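marble contact paper on a slotted table??

Posted by Ollari, March

laid a sheet over the aluminum top, looks way nicer. right edge keeps curling tho
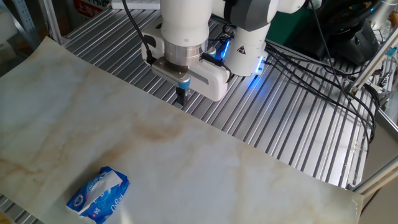
corner curl, bottom right

> Sirard
tape it. 2 strips, done

> Phetsri
no, tape leaves gunk in the slots. warm it and press flat

> Ollari
ok will try. also the blue tissue packs, first one always rips on me

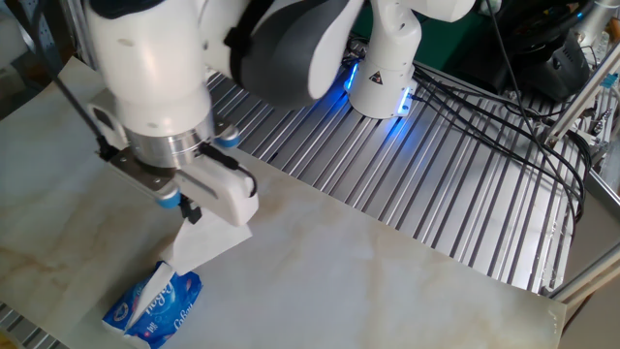 paid for 20 of them so im stuck with these

> Sirard
pull slower lol

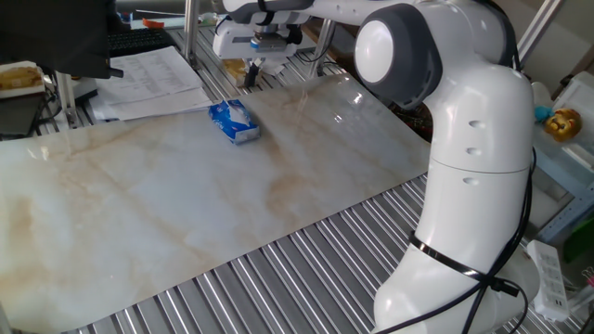
and I still say tape, mines held since teh fall

© Kirov Boards | Contact | Back to top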